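The Table Comes First: Simulation and the Packing Floor

Before a new picking routine reaches the packing floor at our Drondosville site, it is run on a simulated tabletop, against household objects and a yellow crate.
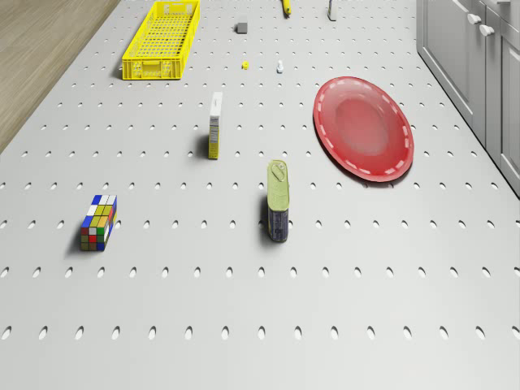
A reader signing as Mushi wrote in after my May column to say that a rendered table teaches the software plenty and the packers nothing, and that the people on shift first hear of a change when the line slows down.

I accept the second half of that. The first half needs qualifying. On a rendered table, a tall narrow box, a puzzle cube and a shallow red plate can be placed again and again at no cost in breakage. The trials for our last release, which we called Irirlow, used 941 such layouts. Of those, 194 ended in a failed grasp. On the floor each failure would have meant a stopped belt and a person reaching in to clear it.

The difficulty is where the knowledge goes. The 194 failures were sorted by cause, logged and closed by the engineering office. The 14 packers on the day shift saw none of it. Several of them could have said in advance that a flat, wide item is harder to lift than a tin standing on end, and that spacing between items matters more than color or print. They were asked after installation, on a form.

Management at Stastham, which runs the site, describes the packers' new role as supervision. The term is generous. In practice a packer now waits for a fault light, clears the item and restarts the cell — a task with less variety than the one it replaced, and the same pay grade. Training for it took 33 minutes.

My proposal is modest. Put two packers in the room when the layouts are chosen, on paid time, with authority to add cases and to hold a release. Give the fault log to the shift in plain language. Revise the job grade to match the responsibility, since a person who restarts a machine is answerable for what it does next.

The software will go on being tested on clean, evenly lit tables. The floor has tape, dust and returned goods in torn bags, and the packers know which bags.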